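Subject: Re: [jerkdale-owners] Water heater in older Zivel trailer, which service?
Date: December 9, 2023

> Hello all, we have a Zivel trailer and the heater goes out after 10
> minutes, every time. The dealer wants to replace the complete unit.
> Is there a repair shop near Jerkdale who will look at it first?
> We also want to add sockets in the awning.

Hello,

We had the same trouble in April with our Zivel. Please do not buy a new unit yet. I brought ours to Albers, the workshop behind the Jerkdale fairground, and they found a worn thermocouple. I paid 105 dollars, with the gas safety check included. They kept the trailer for two days.

Prodeo was also friendly on the phone, but they wanted to take it only together with a full yearly service, and I had done this already. If your service is due, maybe it is the better choice for you.

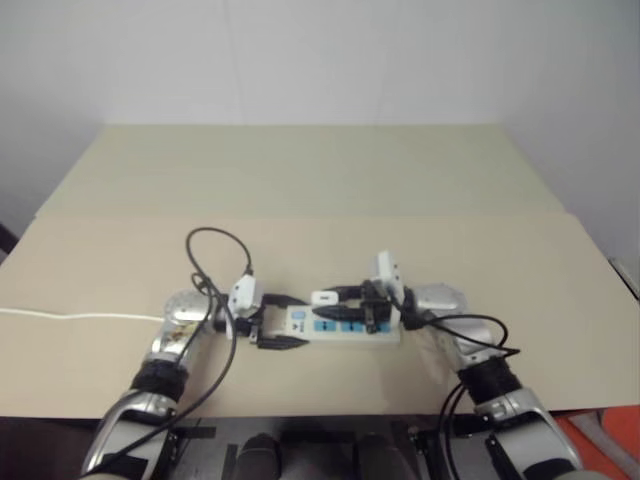 White power strip, held at both ends.

About the sockets in the awning -- I would ask the workshop before you buy anything. Albers told me that the outside socket on our model has its own breaker, and they did not want me to connect a second line by myself. I do not know if your year is built the same way.

One more thing. Write down the serial number of the heater before you call. On ours it is behind the lower vent cover, and you need to take out two screws to read it. I forgot this and had to call again.

Greetings from the north side of the lake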